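We got to the Skerska open day a little before 9 on Sunday morning, and the parking lot was already full (so much for my plan of beating everybody to the coffee). Skerska does linens for small hotels and guest houses, mostly sheets and covers and a lot of plain black cloths for banquet tables, and once a year in August they let the rest of us wander through the building.

I went mainly for the folding. I have been losing a fight with fitted sheets for my entire adult life, and the flyer promised a hands-on session with Rania Ouali in the finishing room. There was a sewing demo too, and a talk on stain removal from the Vashisht people that I skipped and now sort of regret -- my cousin came out of it with a free sample and a lot of opinions on vinegar.

The finishing room is up a flight of metal stairs, and it smelled wonderful up there, like hot cotton and a little bit of starch. Rania started us on flat pieces. Black cloth, she told us, is the hardest thing they handle, and it comes down to lint. Every speck of white fluff from the sheets shows up on it, so you spread it out, look it over in good light and go at it with a roller before you even think of making the first fold. She also wants it smoothed from the middle outward with the flat of your hand, never tugged by a corner, or the hem goes wavy and stays that way.

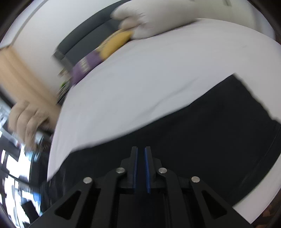
Devendra Prajapati wanted to know why anyone would bother smoothing out a cloth that was going to sit folded on a shelf for 3 weeks anyway. Rania laughed and said he was welcome to come back and iron all the ones that got put away in a hurry, and he asked what the job paid!

After that we all had a try. My first one came out shaped like a kite. The second was better, and by the fourth I had something I would put on a shelf where other people could see it. The trick that finally worked for me was to match the hems first and let the fold land wherever it lands -- I'd always done it the other way around and then wondered why my corners didn't meet.

Lunch was in the yard, with dumplings from the Bonell truck (get the mushroom ones). The shop by the exit sells seconds, and I bought 6 napkins and a queen sheet with a crooked hem for 14 dollars. The line took forever and they were cash only, so bring some. The bus back toward Skaslow stops right across the street.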